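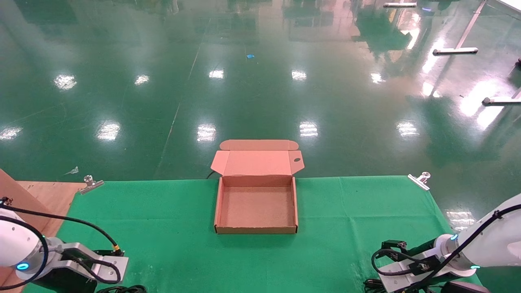 An open cardboard mailer box with its lid folded back

The Floditz Courier is a regional newspaper published in Floditz and the surrounding Girkureck district. It appears in print five days a week and runs a subscription website. The paper is owned by Imside Media, which bought it from the Agyeman family trust.

History

The paper began as a four-page shipping and market sheet. It became a daily under its second owner, Agyeman Press, which also printed school books and railroad timetables. At its peak the newsroom had 122 employees, with branch offices in three towns. The last branch office closed after the printing plant was sold, and printing has since been done under contract.

Change of ownership

The trust put the paper up for sale after several years of falling advertising income. Two bids were received. One came from Imside Media and the other from a staff group led by Declan Sedgwick, then the business editor. The trust accepted the Imside bid in September. Under the agreement, Imside took 46 percent of the shares at once and the remainder 15 months later.

Sedgwick's group argued that Imside's interests in port leasing and construction, both regular subjects of the paper's reporting, would make independent coverage difficult. Imside said that editorial decisions would stay with the editor. A charter to that effect was signed before the second share transfer. It requires the consent of a majority of staff journalists before an editor can be dismissed.

Mirjana Leka, a former court reporter, was appointed editor shortly after the sale. Sedgwick left the paper the following spring.

Operations

The newsroom employs 40 people. Local government, courts, and shipping make up most of the daily pages, and a weekend supplement carries book reviews and a chess column. Subscribers outside the district receive the print edition by mail.

See also

Agyeman Press
Imside Media
Newspapers of Girkureck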